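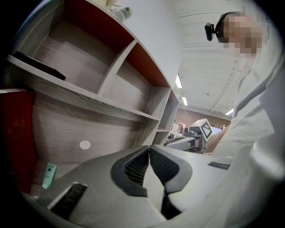 July 22, 2024

Hi Ozan,

You asked for a plain update on the Wostmont seed library and not a glossy one, so I'm writing this the way I'd tell it to you over coffee. Short version: we're open, people are borrowing seeds like mad, and the beans are giving me a headache.

We've now got 300 varieties cataloged, which was the target in the grant letter for November, so I'm pretty pleased about that! A lot of them came in one go from the Brelden allotments, where a whole generation of gardeners had been keeping seed in coffee cans and old envelopes. Some were labeled beautifully. Some said things like "good squash, ask Dad." I've kept those in the catalog under their own names (Good Squash is already out on loan) and I'll fix the entries when we see what comes up.

Membership went quicker than I thought it would. We've given out some 600 packets since the spring opening, mostly tomatoes, peppers and lettuce, and I'd expected the flowers to go slowly but we're nearly out of calendula. The deal is still the same as in the proposal: take what you need, grow it, let a few plants go to seed, bring a bit back in the fall. So I can't tell you yet how much will come back. Ask me again in November.

Now the beans. We sent 13 kinds out for growing on, and 3 of those look like they were mixed before they ever reached us. One of the growers at Avach has a row with white flowers, purple flowers and a plant that's trying to climb her shed, all out of a packet that was supposed to be a bush bean. She's very nice about it. I've pulled the rest of those packets and we'll sort them next winter, which means more hours at the table than I'd budgeted.

The Güneş pepper is the one I most want to brag about. It came to us as a tiny pinch of seed, and germination was poor (I lost sleep, my husband will back me up), but the plants that made it are strong and they've set fruit. We're keeping them bagged so they don't cross with the other peppers. If it goes well there'll be enough to share next year.

Money: we're under on printing and over on envelopes. The coated ones went up in price and the cheap ones let damp in, so I paid for the better kind. I'd like to move what's left from printing to cover it, if that's okay with you. The fridge hasn't been bought yet. I found one secondhand but the door seal was gone, so I'm still looking.

The spreadsheet with the receipts is coming separately as soon as I've found the one for the silica gel. Could you let me know about the printing money before I reorder?

Thanks so much, and come by when the peppers turn red!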